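Kemgate Dream Report Corpus

Version 4, released 2020-06-06
Maintained by Ebuka Nwosu

Summary

The Kemgate corpus holds 3867 written dream reports, each tagged for recurring symbols and figures in the tradition of analytical psychology. It was put together for people who study how often certain themes turn up in dreams, and in what company. It can also be used to test text classifiers, though the labels were not designed with that in mind.

Where the reports come from

Reports were collected through the Millberg sleep diary and the Mamthorpe reading group. Writers were asked to put down a dream within an hour of waking, in their own words, with no prompt about meaning. Reports shorter than 150 characters were dropped. Names of people and streets were replaced with initials before tagging.

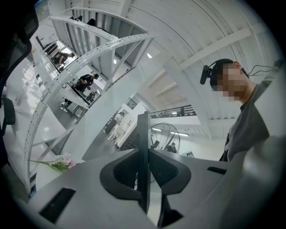 Headset and grey T-shirt.

Fields

id: a number that stays the same between versions
text: the report as written, spelling left alone
source: millberg or mamthorpe
tags: zero or more labels, separated by semicolons
sure: yes, no or split, showing whether the taggers agreed

Tags

The main tags are shadow, mother, father, child, wise elder, trickster, water, house, journey and double. A tag is given when the figure or setting plays a part in the dream. A river mentioned in passing does not earn water. A house tag needs at least one room the dreamer enters or tries to enter.

Shadow caused the most trouble. Two taggers used it for any threatening stranger, and two kept it for figures of the dreamer's own sex, closer to the older usage. The notes file gives both readings. From version 4 the wider one is used throughout, so counts of shadow should not be compared with earlier versions.

The tag list follows the Dong scheme, with hero and quest merged into journey. 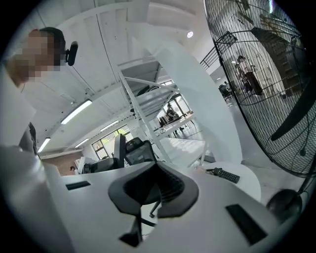

White office interior, loft level behind.

Splits

The test file has 700 reports and the rest are in the training file. No writer appears in both. Reports from one writer often share places and people, so please keep the split if you publish scores.

Known problems

Most Mamthorpe writers had read something on the subject before they joined, and their reports use words like "threshold" and "guide" more than the Millberg ones do. Treat source as a variable.
Reports from December are over-represented, and family meals are common in them.
A few reports contain two dreams run together. These were left as they are and carry the tags of both.
The text is in English only.

Use

Free for teaching and research. The tags say nothing about the health or character of the writers and should not be used to assess anyone. Please do not try to identify writers.

Corrections

Send the id, the tag you disagree with and a line on why to Ebuka Nwosu. Changes go into the next version and are listed in the notes file.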